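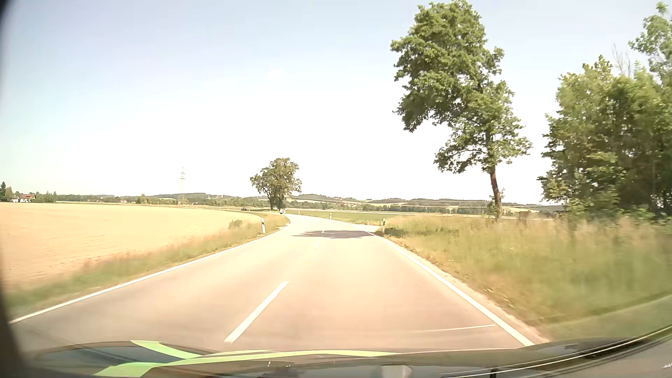 Plasix Demonstrator's Guide > Open days > Section 3: Road drive with guests

Use this section when the Plasix driving system is shown to visitors on the Kirnthorpe road. Read Section 2 (vehicle checks) first.

Before guests arrive

1. Park the demonstration car at the Dremberg building and switch on the Kütt unit. Leave it on between drives.
2. Wait for the status light to turn solid green. If it is still flashing after 3 minutes, restart the unit once.
3. Clean the windscreen inside and out.
4. Load the open day route. Do not edit it on the day.

Note: The lane reader works from painted edge lines and centre dashes. Strong sun on pale asphalt and tree shadow across the lane are both normal on a country road and need no change to the settings.

With guests in the car

5. Seat no more than 2 guests, both in the rear. Check seat belts yourself.
6. Drive manually to the start marker, then press ENGAGE. Tell guests you have done so.
7. Keep both hands at the wheel, resting lightly. The safety driver does not answer questions while the system is engaged. The host in the front passenger seat does the talking.
8. Take back control 500 metres before the end of the route and return manually.

CAUTION: Take back control at once if a vehicle waits at a side opening, or if the lane display turns amber. Braking or firm steering disengages the system.

CAUTION: Do not engage in rain or after dusk with guests aboard.

After each drive

9. Write the start and finish times on the drive sheet, along with any takeover and the reason for it.
10. Save the log before the next guests get in. Unsaved logs are overwritten.

Note: Drive sheets from the July open day go to Jirayu Boonyarit by the end of the same day.

Last updated: 5 April 2021

Contact the demonstration team | © Plasix | Back to top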